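Subject: Re: [grustier-dev] Dropping upward-facing segments before training?
From: Hartmut Janssen
To: grustier-dev
Monday, 14:20

Benedikt Wiegand wrote:

> I have now run the Rindness filter over the February batch. Of 3,156
> episodes it flags 284, nearly all for the same cause: the gripper is
> turned so that the wide lens looks at the ceiling for part of the
> episode. Pose tracking mostly survives this, but the image
> stream has no work surface in it. My proposal is to drop all 284.
> It is nine per cent of the batch and I would sooner lose it than
> train on joists.
>
> Second question: is 200 frames still the minimum episode length after
> trimming, or did Hellwig change that?

Benedikt,

I would not drop them whole. I went through the flagged list by hand and sorted it by where the upward segment falls. In 63 episodes it sits in the middle of the manipulation, between grasp and release. Those should go. In the remaining 221 it is at the start or the end, before the first jaw command or after the last, and a trim recovers the episode.

I then trained the Stova policy twice with the same seed and schedule, once on your version (all 284 removed) and once on mine (63 removed, 221 trimmed). Validation action error is lower with the trimmed set, but the gap is within what I see between seeds, so please do not quote it yet. The gain is clearer on the rarely recorded objects, where the flagged episodes make up a larger share of the data.

Two remarks on the filter itself. It decides on horizon angle alone, taken from the tracked pose. Where the pose has drifted it passes frames that plainly look upwards, and a check on the image would catch these. It also makes no use of the jaw state, so it cannot tell a harmless segment from a damaging one. Both are small changes and I can send a patch.

On length: 200 frames, counted after trimming. Hellwig did not change it. None of the 221 falls under that.

One frame of the flagged type is attached under item 0. For the image check, I suggest a plain classifier on the upper half of the view. Ceiling beams and lit fittings are strong cues in this room, though I would not expect them to carry over to another site.

Proposed order of work:

0. Agree what counts as an upward-facing frame. Reference: 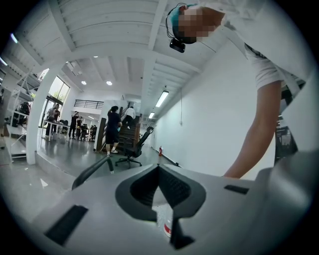
1. Patch the filter to read the jaw state and report segment position.

2. Rerun on the February batch and compare with my hand-sorted list.

3. Repeat both training runs with three more seeds each.

Hartmut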